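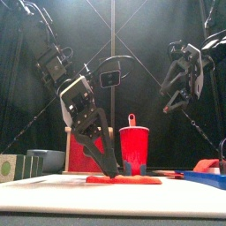

Small kitchen, what stays out and what goes away?

areeba_s
Joined: May
Posts: 27

Moved into a flat in Proston with a galley kitchen and I'm trying to settle what lives on the worktop. The clear run between the cooker and the sink is 510 mm wide and that is where everything has to be prepared, so anything parked there is in the way.

What I've got to find homes for: a red cup with a white rim, a pale blue oval bowl, a peach-coloured box with a slot in it, a pale pink tray and a flat red-orange cloth. Plus the usual pans and plates, but those have a cupboard already and I'm happy with that.

At the moment the small things get pushed to the back in a row and pulled forward when I need one. It works until I'm rolling out dough. I've been looking at the Dunum wall rail from Postar but I'm renting and would have to ask about drilling.

Questions are whether people keep this sort of thing out or away, and what you do with the cloth. Mine ends up flat on the surface and I don't like it there.

Areeba Sandhu

pantryshelf

Away, all of it. 510 mm is not much. I had slightly more than that in my last place and the only thing I left out was the kettle.

For the cloth, a hook on the inside of the cupboard door under the sink. The stick-on sort is fine for something that light.

Ibsa G

I'd disagree with putting it all away. If you use something every day and it's behind a door, you take it out in the morning, leave it out, and then you've got the same row at the back plus an empty cupboard. Mine went like that for a year.

What I do is stack. Bowl on the tray, cup in the bowl, and the whole lot moves in one go when I want the surface. Takes two seconds.

pantryshelf

That's fine if you cook for one. With two people in there the stack gets taken apart and never goes back together.

Ibsa G

There are three of us and it goes back together. We do have a rule that whoever washes up restacks it.

moth_and_rust

Wouldn't hang a cloth inside a cupboard door. No air gets to it and it smells by the second day. Over the tap or over the oven rail, and a hot wash every couple of days. I keep 4 on the go and swap them round.

On the colours: red ones can bleed. Wash it by itself the first few times or you will have pink tea towels. I did a whole load that way and they're still pink.

areeba_s

Thanks all. No oven rail, the handle is a recessed one. Over the tap is possible but it's a short tap and the cloth slides into the bowl.

Stacking sounds all right. The tray has rounded corners and it's rectangular, so the bowl should sit inside it one way round. I'll measure tonight.

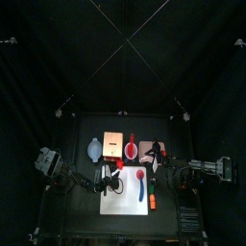

The other thing I meant to ask about is order. I tend to have the blue bowl on the left, then the peach box, then the red cup, then the pink tray on the right. There's no thought behind it, but I'm right-handed and the tray is what I reach for most, so I suppose it has ended up in a sensible spot. If I stack on the tray then the left side is free, and that's the sink side, where I'd want the room anyway.

The box I can't decide on. Ibsa, would you put that in the stack too?

Ibsa G

No, leave the box out of it. Anything boxy makes the pile tall and you'll knock it. If it's got a flat top it can go at the back corner and you stand the salt on it. Tray, bowl, cup is enough.

One caution with handles. If your cup has one that sticks out, turn it towards the wall. I've had one off the counter with my sleeve.

pantryshelf

What's the box for? If it's bread then it can go on top of the fridge. If it's tissues it doesn't need to be in the kitchen.

areeba_s

Neither yet. It was in a bundle with some other bits and I liked the colour. I might keep tea bags in it. Top of the fridge is out, the fridge is full height and I can't reach.

galley_gus

Late fifties council flat here, similar width. I'd go for the rail if the landlord says yes. I put up a Dunum one about four years ago and it's not moved. It comes with plastic plugs which I threw away, use proper ones for whatever your wall is. Anything with a handle and a hole goes on that, and it frees up more room than you'd expect.

If the landlord says no, there's a tension pole that goes between the wall cupboard and the worktop. Not as strong. Fine for a cloth and a sieve.

moth_and_rust

The tension poles mark the underside of the cupboard. Put a bit of felt at the top.

galley_gus

Mine didn't, but the cupboards were wood. Could be different on a painted one.

pantryshelf

Still say away. You can get a pull-out basket for under the sink, the one I have is 16 inches deep and it holds the bowls, the sieve, sponges and the washing-up liquid. The market stall by Shiferaw's had them for less than the shops, if that's still going.

areeba_s

Shiferaw's is still there, not sure about the stall. I'll have a look.

Update on measuring: the bowl does fit in the tray, longways only. The little tabs at the ends rest on the rim, so it doesn't sit quite flat but it doesn't rock either. Cup goes in the bowl with the handle to the wall as suggested.

I've written to the agent about the rail. If it's a yes I'll hang the cloth and the cup and leave just the bowl and tray stacked. If it's a no I'll try the pole with felt on it.

Ibsa G

Good. Give it a fortnight before you buy anything else. I bought a plate rack, a spice shelf and a second rail in the first month and took two of them down again.

Ibsa Gudeta

moth_and_rust

And buy more cloths. One isn't enough, whatever you hang it on.

areeba_s

Will do – probably not red this time.

pantryshelf

Which agent is it? Ours took six weeks to answer about a curtain pole.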